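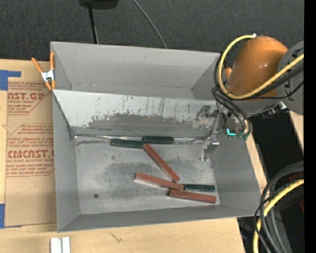 Our student group has the robot arm three afternoons a week this semester, so I'm going to post progress here as we go. The project is bin picking: get blocks out of a metal bin one at a time and put them on a tray in order.

The team is four people. I do the grasp code, Fatos Bošković does the vision side, and the other two split calibration and the write-up. Our advisor named the project Lelum and it stuck.

We use six blocks, green ones and reddish-brown ones. They're plain sticks, longer than they are wide. The color is only for sorting at the end. The grasp planner doesn't look at it.

The hard part is when two blocks touch. From overhead the depth image shows one long shape, and the planner picks the middle of that shape, right where the two ends meet. The fingers come down on the joint and get nothing.

Second hard part is a block lying against the sloped divider. There's no room for a finger on that side. You can grab it by the ends if the gripper opens wide enough, or you can push it out into the open floor first. We're trying the push.

Fatos wants to split touching blocks by color before doing anything with depth. Works fine for a green against a brown. Doesn't help for two greens end to end, and that comes up a lot.

The bin is its own problem. Bare metal floor, smudges and scuffs all over, and a shiny seam at the foot of the divider. The seam gave us false edges for most of February. We mask it out now with a fixed polygon, which means the bin can't move.

That's what the orange spring clamp on the left side is for. Before the clamp, every time the fingers bumped a wall the bin turned a little and the mask was off. If you're doing this at home, clamp your bin first and write code second.

Someone asked what happened to the divider. The light surface is scratched all over and there's a darker patch low in the middle where it's worn off. I don't have a history for it. The bin was like that when we got it.

Cable note. The yellow cable and the black ones loop around the outside of the wrist. We limit wrist rotation in software so they don't get pulled tight. It costs us some grasp angles, and the planner has to flip to the other side of the block instead. Slower, but I'd take slow over replacing a cable.

Numbers from this afternoon: 25 attempts, 2 where the gripper closed on nothing. Both were touching blocks. No wall hits. Last week's code was worse but we changed the starting layouts too, so I'm not going to compare them.

A run counts only if the bin ends up empty without a person reaching in. Nudging a block with a pencil is a reset. We argued over this and it's in the rules doc now.

Next up is the push move. Plan is to lower one finger behind the block, slide it toward the front wall, lift, take a new depth image, then plan again. Fatos has the re-imaging part done. I have the slide part half done and it presses down too hard.

Demo day is at Standbridge. Each team gets one table and has to bring its own bin, so we'll need to redraw the seam mask when we set up there. I've started a checklist. Clamp is at the top.

Code will go up after the demo. It needs cleaning and half the variable names are mine from 2 a.m. Questions are fine in the replies, I check them before lab.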